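Let the Small Shops Keep Their Lunch Hour

When I moved to Prallham six years ago, the first thing I wanted to buy was a light bulb. I walked to the hardware shop at ten past one and found the door locked and a paper sign with a clock drawn on it. Back at two, it said. I was quite angry. In the city where I had lived before, no shop had closed for lunch in my whole adult life, and I thought this was a sign of a place that had gone to sleep.

Now there is a proposal that the shops in the old centre should agree to stay open from nine to six without a break. Those who agree will get a lower fee for their outdoor signs. The argument is that visitors come at midday, see closed doors, and drive on to the big stores by the motorway. I understand this argument. I used to make it myself, with a dark flat and a hungry stomach. But I have changed my mind, and I would like to explain why.

The first reason is simple. Most of these shops have one person in them. The baker's is different, and so is Hägglund, where they sell shoes and always have two or three on the floor. But the wool shop, the key cutter, the man with the second-hand radios, these are one person and one door. When we say that the shop should stay open, we are saying that this person should eat a sandwich standing behind the till, with one hand free in case someone wants a zip. We would not accept this for an office worker. I do not see why we accept it so easily for a shopkeeper, only because he is his own boss.

I know the answer that comes next: he can hire somebody. I have heard this sentence many times, mostly from people who have never paid a wage. The rent for a small shop on the main street is now 595 a month before heating. To pay a helper for five hours a week may not sound like much, but for a shop which sells buttons it is a great many buttons.

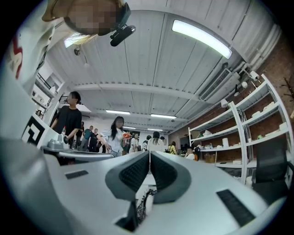
What the customer really wants

The second reason has to do with us, the customers. We say that we want longer hours, but I think what we want is to be sure. I was angry at that locked door because I did not expect it. Once I knew about the lunch hour, it stopped troubling me. I buy my bulbs at eleven, or I buy them at four. It is the same with the post, the library and the dentist. We can live with almost any timetable if it is kept.

What is harder to live with is a shop that promises to be open and is not. I have seen this in the town where my sister lives, which brought in all-day opening some years ago. By the next September, half of the small shops had a note on the door saying "back in ten minutes". Ten minutes from when? You stand there and you do not know if you should wait or go. I would take an honest hour of closing before this.

There is also the matter of the visitors. The report from Grastar, the company that was asked to study our centre, says that 393 people were asked what would make them come more often. The most common answer was parking. After that came toilets and somewhere to sit. Opening at lunchtime is on the list too, but you have to turn the page to find it. It seems strange to me to start with the thing that costs the shopkeepers most and leave the benches for later.

I will admit one point to the other side. There are people who can only shop at midday, because they work in Prallham and live in a village with an early bus. For them the closed door is a true difficulty and a lunch hour is no charming custom. I do not think it is right to forget them. But for this it would be enough if the shops did not all close at the same time. The chemist could close at twelve and the hardware shop at one. A list of the hours could hang at the bus stop, in large letters. That would be cheap, and it could be tried for a few months without asking anyone to sign a paper.

My own habits have changed more than I expected. On the days when I work from home I also stop at one now, and I close the computer completely. I eat soup at the table. Sometimes I walk past the hardware shop, where the sign with the clock is still the same one, a bit yellow by now, and at two I hear the key turn in the door and the bell ring.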